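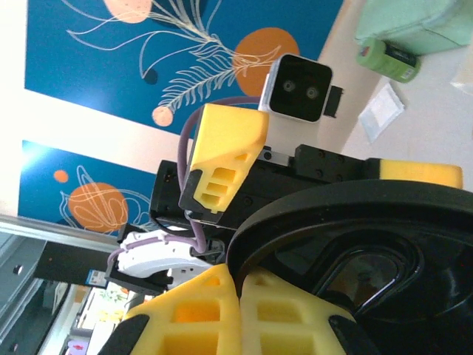
Ticket 898 - Facilities, Stirnard building
Subject: Gift bag will not stand up for itself
Opened by: Mamta Shakya
Assigned to: Geeta Mathur
Priority: Low (reporter disagrees)

Mamta, 9:12
The welcome bags for the Sisodia visit keep toppling. Put one cup in, fine. Put in a second and the bag lies down for a nap. It's paper, with rope handles, and holds 2 cups on a good day. The desk is level. I checked with a marble.

Geeta, 9:40
Are you loading from one side? Also, have you opened the bottom out flat? The Cloltance bags arrive with a fold across the base and it has opinions.

Mamta, 10:05
One side, yes. Fold, also yes. Pressed it down with a stapler and a fair amount of feeling. Better, but it still leans.

Geeta, 10:31
Stand it at the back of the table with the handles up and the cups out around it, then load the heavy ones first. The "LOVE LIFE" side goes to the front, so at least the failure is cheerful. Like this:
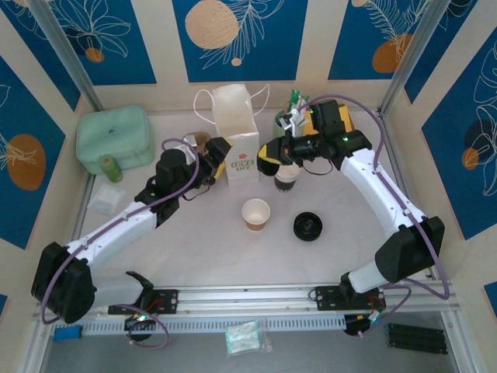 Step 2: Line the base
Cut a piece of card to fit and drop it in. There's a stack by the Flernex printer.

Mamta, 11:18
Card is in. Bag has stood for 7 minutes with both cups. Only the rest of the order to go, all 600 of them. Please leave the ticket open.

Status: Pending (card)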